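4.2 Loyalty after a losing run

We had expected, going into this part of the study, that the supporters of Cletwood would talk mostly about results. They had just watched their team slide through a miserable autumn, after all, and when we sat down with them in September the table was already looking unkind. What we heard instead was a great deal about bus rides, about who used to stand next to whom, and about a grandfather's scarf that still comes out for cup games (and only for cup games!). Of the 652 people who filled in the survey, 33 agreed to a longer talk, and we are grateful to every one of them, because some of those talks ran well past the hour we had asked for.

The theme that came back most often was the right to complain. Supporters were fond of saying that anyone who had paid for a ticket in the rain had earned a grumble, and they drew a fairly clear line between grumbling among themselves and booing a player on the field. The first was felt to be part of belonging. The second made people uneasy, even those who admitted they had done it. 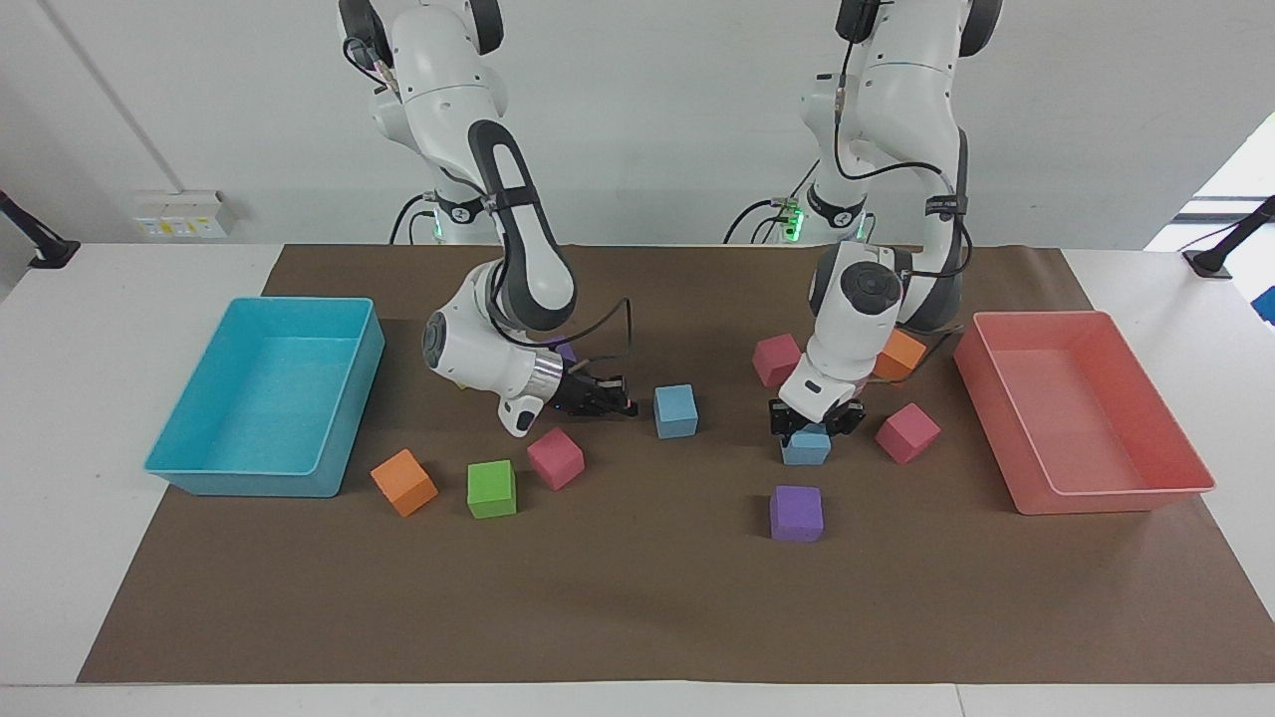 Védís Østergaard told us that she had stopped reading the fan forum during the worst weeks, and that she missed the arguments more than she missed the wins. She added that a supporter who never says a cross word about the manager has probably stopped paying attention, and that she would sooner sit beside a moaner than beside someone looking at a phone.

Her view was shared widely at Cletwood and rather less at Clirnden, where the club is younger and many season ticket holders came to it as adults. At Clirnden we met more people who spoke of taking a year off, and who seemed quite comfortable with the idea. We don't want to make too much of this difference, as the two grounds also differ in price and in how easy they are to reach on an evening, and our interviews can't pull those things apart. Still, it fits well with what Tsoukalas describes as inherited attachment, where the choice of team was made long before the supporter was old enough to have a say in it.

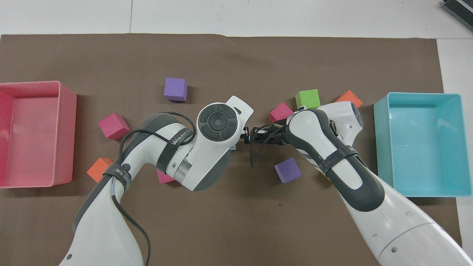
Figure 2. Two-arm workspace with bins and foam cubes.

Age mattered less than we had guessed. Supporters over 40 were a little more patient with the manager and a little less patient with the owners, but the forum posts we collected through Nivell showed younger fans making many of the same complaints, often in the very same words. We return to those posts in Section 5, where the question of who gets to call himself or herself a real fan comes up again, and with a good deal more heat.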